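Chapter 7
Sorting and Storing in the Small Household

Anitha Bhat

In the previous chapter we looked at how goods enter a home: by purchase, by gift, by inheritance and by accident. In this chapter we follow the same goods after they have passed the front door. Where do they go, who decides it, and how long do they stay there? These questions look simple, but students of home management often find them the most difficult part of the course. The reason is that storage is mostly a matter of habit, and people do not easily see their own habits.

We begin with a household from the town of Umley, which I will call the Mudaliar household. It has two adults, one school-age child and a grandmother who visits for the winter. The apartment is small, with a kitchen, a bathroom, two bedrooms and a narrow hall. When the family moved in, they made a plan for the large things only. The beds, the table and the washing machine each received a place. The small things received no plan at all, and after one year they were in every room.

Mrs. Mudaliar kept a notebook during one month in April. Every time a member of the family asked where something was, she wrote down the object, the hour and the place where it was found. She recorded 23 such questions. Most of them were asked before eight in the morning. The objects were almost never large or valuable. They were nail scissors, tape, a comb, batteries, the cap of something.
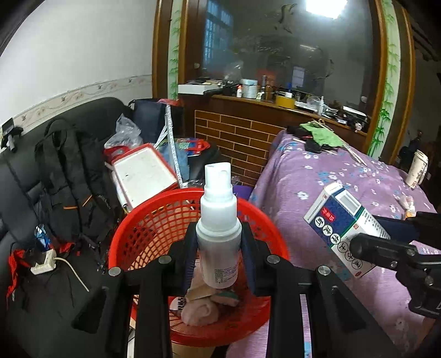
When we study such a list, we can separate two kinds of small objects. The first kind has a fixed place because it is used in only one place. A toothbrush belongs to this kind. The second kind is used in several rooms by several persons, and I will call these traveling objects. A traveling object has no natural home. It rests where the last person finished with it, and the next person must guess where this was.

Families usually answer this problem with an open container. It may be a drawer, a tray, a box or a basket, and it stands in a central position. Brustetov, whose work on shared kitchens we will read in the second section, named this the common vessel. He noticed that the common vessel works well while it is shallow. As soon as the objects lie on top of one another, people stop searching in it, and they buy again what they already own. In his view the depth of the container is more important than its width. I agree with him on this point, although I think he gives too little attention to children, who cannot always see over the side.

Another solution is the label. Labels are common in shops and hospitals, and many books on housekeeping recommend them with great confidence. In private homes the results are mixed. In the Skindbridge housing project, where about 900 apartments were built with the same hall closet, the residents received printed labels together with their keys. Some families used them for years. Others removed them in the first week, because the words did not match the things they owned.

Before you read further, please choose one container in your own home and write down from memory what is inside it. Do not open it yet. We will return to your list in Section 2, after the terms "capacity," "access" and "turnover" have been explained.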